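Repair Should Be Priced Before You Buy

My neighbor paid 800 for a washing machine in September and was told by the store that a new door seal would have to come from abroad, at a price they could not give him. He had owned the machine for five weeks. I think that price should have been on the tag next to the other one.

We already print energy use on appliances. Shoppers read it, or at least they glance at it, and makers compete on it. Parts get no such label. You learn what a heating element or a control knob costs on the day yours breaks, when you are least able to shop around.

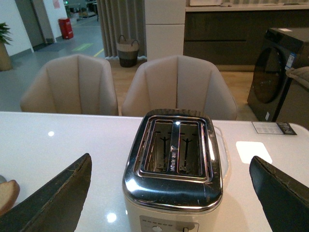 Who would set the prices on such a label? The maker would, and it would have to hold them for as long as the model is sold and for some years after. Seven years seems fair to me for a kitchen appliance and ten for a washer.

The usual complaint is that this would raise prices in the store. It might, a little. I would rather pay 100 more at the start than replace a whole machine over one plastic clip. People who can't spare the 100 are also the people hit hardest when a cheap machine dies after two years.

A second complaint is that most buyers never fix anything. Some don't. But when Vitalii Nechyporuk ran his repair counter in Praston, he kept a notebook of jobs he turned away, and there were 1,300 entries in it. Next to most of them he wrote the same two words, "no part." Those owners had carried the thing across town and were ready to pay.

I would start with five parts per product, the ones that fail most, listed by name and price. Stores could put the list up next week if they were made to.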